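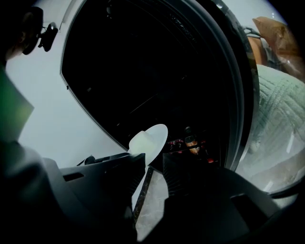
The coach at Vesholm replied that a friendly match tells her very little about fitness, and that she would sooner trust a league fixture played in October. Her objection was received after the first draft and led the group to revise its question.

1. Purpose
This report examines whether substitutions made before the 60th minute affect the distance covered by midfield players in the closing stage of a match. Two amateur soccer clubs, Radberg and Vesholm, agreed to take part.

2. Method
The group recorded 12 league matches. Friendlies were excluded. Distance was taken from the clubs' own tracking vests and entered by hand into a shared spreadsheet. Players with fewer than 5 appearances were left out of the comparison.

3. Results
Midfielders at Radberg covered on average 342 meters more in the final period when an early substitution had been made. At Vesholm the difference was 300 meters. Two Radberg matches were played on artificial turf and are listed separately in Appendix B.

4. Limitations
The score at the time of each substitution was not recorded. Vest data for one away match against Bimard is incomplete.

Submitted 15/03/2019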